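Ticket 689 - Wendmont infection links page
Status: resolved

Reported: every link under Fungal Infections opens the Tick-Borne Diseases list.

Checked the index first. All 3,798 entries are there, so no data lost - great news! The September import had shifted the topic codes by one row, starting at row 400. Reloaded the codes, cleared the cache, and aspergillosis goes to aspergillosis again!

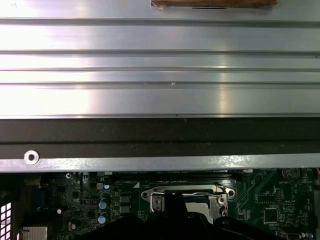 Karlijn Jansen
Web support, Wendmont

Still open: two dead links under Leprosy. Olga Sepúlveda has sent me replacements (thank you!) and I'm adding them tonight.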